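Bemmont Worktop Oil, 754 ml
Reviewed for the Idness Furniture Library

The library maintains its lending tables with a single product, and the Bemmont oil was assessed as a replacement for the Vass blend. It spreads evenly, has little smell and was dry to the touch after 12 hours. Two coats were sufficient on beech; oak required 3. The tin lid is poorly made and should be wiped before closing. Members may request the oil from January.

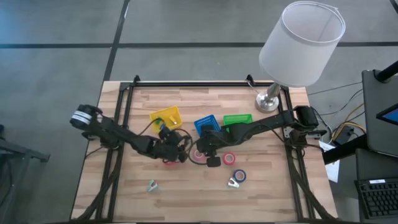
Light wood tabletop with striped, butcher-block grain.

Rating: four out of five. Assessor: Ernő Szilágyi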